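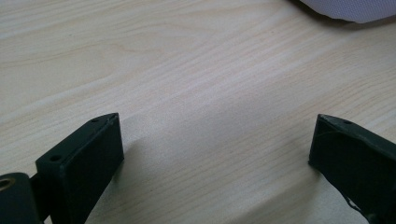 Pale wood grain on a tabletop

Skirkel Savings and Loans - your questions answered

We get a lot of the same questions at the counter and on the phone, so we have put the answers together on one page. If yours isn't covered, do ring or pop in, and somebody will be glad to talk it through with you, however small it seems.

Who can join?

Anyone aged 18 or over who lives or works in Kestum, Macaraeg or one of the villages in between. If you move away later on you can stay a member for as long as you like, and quite a few people do. Family members living at the same address can join too, even if they work somewhere else entirely.

What does it cost to join?

There is a one-off joining fee of £2, and we ask you to keep at least £5 in your savings account while you're a member. That £5 is still your money and you get it back if you ever decide to close the account.

What do I need to bring with me?

Something with your photo on it (a passport or driving licence is easiest) and something with your address on it from the last three months, such as a gas bill or a bank statement. We can't take mobile phone bills, I'm afraid. If you don't have a passport or licence, please don't be put off, as there are other things we can accept, and Elvia Arriaga on the membership desk knows the list better than anyone.

Do I have to save before I can borrow?

You used to, and plenty of our longer-standing members still think so! We dropped that rule a while ago. You can apply for a first loan on the day you join. We do ask that you put a little into savings alongside each repayment, even if it's only a pound or two, so that there's something waiting for you at the end.

How much can I borrow, and for how long?

First loans start at £50 and go up to £750. Once you have paid one back you can ask for more, and larger loans can be spread over as many as 36 months. We'll look at what comes in and what goes out each month and suggest a figure you can live with. Sometimes that figure is lower than the one you asked for, and we know it can be disappointing to hear, but we would much sooner have that chat at the start than six months in.

Will you do a credit check?

Yes, we do one for every loan. A few missed payments in the past won't rule you out by themselves, and we read the whole form before deciding anything. It helps enormously if you tell us about any difficulties up front - a short note on the back of the form is fine.

How quickly will I hear?

If all your papers are in, usually within two working days. It can take longer in the run-up to Christmas and in September, when everybody is buying school shoes at once. Applications handed in after 3pm are counted as arriving the next working day.

Can I pay my loan off early?

You can, and there's no charge for it. Ring us first so we can give you the exact figure for that day, as the interest is worked out daily and the amount on your last statement will be slightly out of date.

What if I can't make a payment?

Please tell us as soon as you know. Vusumuzi Msimang looks after repayments and he has heard every sort of story there is, so you needn't feel awkward about it. We can often move your payment date or make the payments smaller for a while. Making them smaller usually means the loan runs on longer and costs you more interest overall, and he'll show you the new total before you agree to anything.

What is the Tranon account?

Tranon is our Christmas savings account. You pay in whatever you like through the year and the money is locked away until November, when you can take out the lot. It can't be used towards a loan, and you can only have one per member. If something goes badly wrong at home and you need the money sooner, come and see us and we'll do what we can.

Can my children have an account?

Yes, from birth. A parent or guardian opens it and looks after it until the child turns 16. There's no joining fee for children, and they're welcome to bring their coins in loose, although bagged coins do make the queue move faster on a Saturday-style rush before the holidays.

Where are you, and is there parking?

We're at 74 Macaraeg Road, Kestum, two doors along from the chemist. There's no car park of our own, but you can stop on the street outside for an hour. The front door has a small step, so if you use a wheelchair or have a pushchair, ring the bell and we'll open the side entrance for you.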